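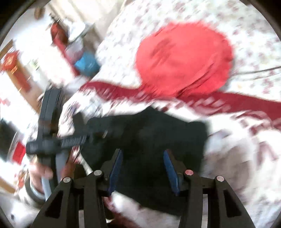
*Fig. 6 — Gripper open over black cloth. Pads apart, gap open between them.*

### 5.3 Jaw sticks or won't let go (fault 236)

Reported by Lefteris Vlachopoulos in December, on Trerkix hand grippers doing cloth folding. Jaw closes on thick fabric, log shows 236, jaw stays shut. Same on the Jumalgate build. Not seen on Tzavaras units so far.

**CAUTION:** Keep fingertips out of the linkage. A stuck jaw can snap open when the load comes off.

1. Stop recording. Save the log first — a restart wipes it.
2. Set the gripper down on the bed, handle flat. Don't pull the cloth out.
3. Ease off the handle slowly. Still shut? Go to 4. If it opens, go to 6.
4. Back off the 4 pivot screws a quarter turn each. No more than that.
5. Open the fingers by hand, holding them low down and well away from the pivots.
6. Check both blue pads. Lint, thread, a lifted edge. Wipe dry, no solvent.
7. Retighten evenly, left then right. Over-tight pivots give you teh same fault again.

Note: cables and string off to the side before you start. Loose loops get in the linkage.

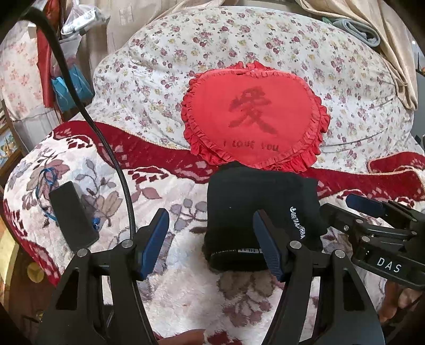 *Fig. 7 — Folded black cloth held between both pads, second gripper at right.*

8. Test grip on a folded item like Fig. 7. Close, hold, release. Watch for lag on release.
9. Run Cistance self-check. Pass is a release count of 200 with no 236 in the log.

Fails twice — tag the unit, take it out of use, send log and serial. Do not swap pads between units to get thru a shift.

Pads: replace at 1000 cycles, sooner if the texure is worn smooth.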